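Filed under: Short Fiction / Machines

The fault came in December, at the 90th cycle. Juraj Vávra heard it before he saw it - a small click in the left shoulder, then silence.

He pressed the stop button and waited. The rule at Rustad was clear: seven seconds with no movement, then you may open the guard. He counted to 17.

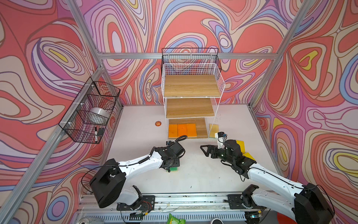

Juraj had written the sorting program himself, and he was proud of it. Every sponge had to go to its board, 100 cycles without an error, and Morklow would sign the contract. Now the log said the left gripper was open. He looked again. It was holding the green sponge just over the table, and the log still said open.

"If it thinks the hand is empty," he told the night manager, "one day it will close on my hand also."

"Can you finish the last ten?"

"No."

She went to call Morklow. Juraj restarted only the right arm, at the lowest speed, and stood with his thumb on the button. 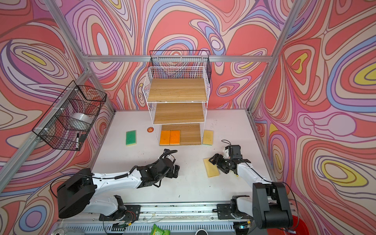
The right arm with a sponge pressed to the floor of the cell.

It did not let go. The log said: open. Juraj pushed the button and took the key out. Then he sat down to write the report, slowly, with the dictionary beside him.

We use cookies to remember your reading settings. Accept / Manage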